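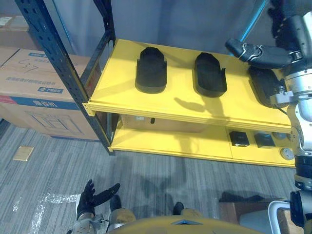
Last updated: November

I have been using the Fistow 2 as my only phone since spring, and a few people have asked whether I would buy it again. The short answer is yes, at the price I paid, with a couple of complaints about the charging port and the speaker. The longer answer is the rest of this post.

I came to it from a Grotel that I had kept for too long. The Grotel was a good phone when it was new. By the end it needed a charge at lunch and another one before dinner, and the keyboard took a second to show up when I tapped a text box. I replaced the battery once, at a repair counter run by Maarten Dijkstra, and that bought me another winter. When I went back he told me the second battery would cost more than the phone was worth.

The Fistow has a battery rated at 3,529 mAh. The Grotel had 3,013 when new. On paper that is not a big jump, but the screen on the Fistow is dimmer at its lowest setting and I keep it low indoors, so the difference in daily use is bigger than the numbers suggest. I take it off the charger at 6:30 in the morning and plug it in when I go to bed. On a normal day it has a third left. If I use it for directions in the car it has less, and I have had it shut off on me once, on a long drive with the screen on the whole way.

Charging is slow. It comes with a 15 watt charger and a stronger one makes no difference, I tried. From nearly empty to full takes most of an evening. The port itself has gotten loose. The cable still charges, but it will slip out if the phone is moved on the nightstand, and twice I have woken up to a phone that was not charged. I cleaned the port with a wooden toothpick, which helped for a week or so. It may just need a new cable.

Performance is fine for what I do, which is messages, email, maps, podcasts and a little reading. Apps open without much of a wait. Switching between the map and the podcast app sometimes reloads the map, and that is annoying when you are waiting for the next turn. I do not play games on it, so I can't say anything about that. Hannelore Hinrichs left a comment on my earlier post saying hers gets warm when she plays for more than a few minutes. Mine has gotten warm on video calls, though never so warm that I wanted to put it down.

The camera is okay in daylight and poor at night. Indoors, anything that moves comes out smeared. I took pictures at Harriet and Mortimer Crenshaw's anniversary dinner and kept four of them. Outside in the afternoon the same camera does well, with colors that look right to me and enough detail to crop. The front camera is worse, but I use it only for calls.

Calls are clear on my end. People tell me I sound a little far away on speaker, and the speaker is my other complaint. There is one, on the bottom edge, right where my hand goes when I hold the phone sideways. For podcasts in the kitchen I use a small Dovow speaker that I already had, and it pairs quickly.

Software updates have come every couple of months. The last one moved the flashlight button to the second page of the quick settings – I moved it back – and fixed a bug where the alarm volume would reset. There is still a weather app I can't remove. I have hidden it in a folder.

For a case I started with the clear one in the box, which turned yellow over the summer. I now use a plain black Tran case. It is thicker than I would like, but the phone has been dropped on the driveway in it and only the case has a mark.

Ansel Alcantara asked if he should wait for the next model. I would not wait if your current phone is giving you trouble. If it still lasts the day, keep it.

I will add to this post if the port gets worse or if a new cable fixes it. The cable is ordered.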